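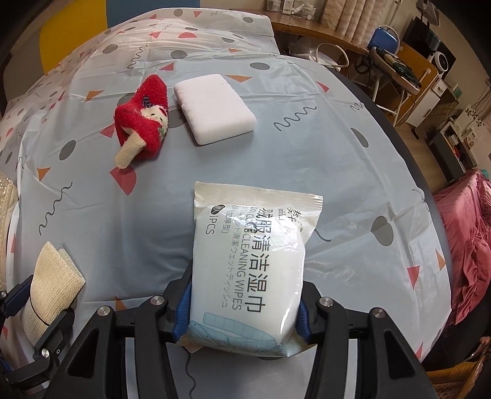 Trulunden villain: madman or just badly written?

Posted in: Old Comics, Character Talk

inkwell_pete
Right, I've just finished re-reading the whole Avard run (yes, the black and white reprints, my eyes hurt) and I want to have it out about Doctor Trulunden. The wiki has him down as "a scientist driven mad by the loss of his laboratory". I can't find that anywhere! In his first story he's already got the weather engine built and he's already asking the harbour city of Dinoro for 3,000 gold bars. The lab doesn't burn down until the very end, when Captain Rahimi kicks the boiler over.

So where does the madness bit come from?

mossycoddle
It's from the annual. There's a two page text story at the back, and he talks about "my first laboratory, which they took from me". So there were 2 labs. I always read it as him having a grudge against the city council from way back.

inkwell_pete
Oh, I've never had the annual. That does change things a bit. But does it say he went mad? A grudge isn't the same thing.

mossycoddle
No, it says he "brooded". The wiki has jazzed it up.

Negin Akbari
I wrote that wiki entry, so blame me :) I was going from memory and I'd mixed him up with the Glass Baron, who does go off his head when his tower comes down. I'll fix it tonight. While I'm there, can somebody check the ransom? I've got it down as 3,000 in the first story but 2,360 when the mayor reads the letter out.

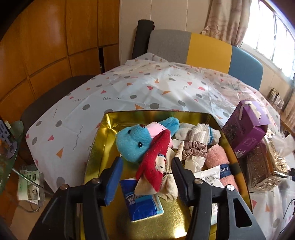 My copy has a tea stain right across that panel, which doesn't help, and the scan I was sent is even worse. If it really does say 2,360 then I'd like to put both in, with a note.

grumblethorpe
It does say 2,360. It's a lettering mistake and I don't think it deserves a note. These were knocked out in a week by people being paid by the page. You can't treat every slip as if it's a clue.

Soudabeh Sadeghi
Disagree! The mayor is skimming. Look at the later story where Rahimi finds the vault short, and the mayor suddenly has a yacht. I've thought so since I was a kid and I'm not giving it up now.

grumblethorpe
He has a yacht because the artist liked drawing boats. Everyone in that comic has a boat. The baker has a boat.

Soudabeh Sadeghi
The baker's is a rowing boat, it's hardly the same. And the difference would be a very nice sum for a crooked mayor.

inkwell_pete
I'm sort of with Soudabeh here, though I doubt the writer planned it. More likely someone spotted the mistake later and built the vault story on top. Either way I'd keep both numbers on the page and let people argue.

mossycoddle
Has anyone got issue 30? That's the one where Trulunden comes back with the mechanical whale and hires the mayor's old secretary. If the money's mentioned anywhere it'll be in there. Mine's missing the middle pages.

Negin Akbari
I've got 30, but it's in a box at my mum's and I won't be over there until October. Entry's updated for now: "mad" is out, "brooding" is in, both ransoms are listed. Grumble, I've put "possible lettering error" first so you can sleep.

grumblethorpe
Take out "possible" and we have a deal.

Soudabeh Sadeghi
Leave it in, Negin!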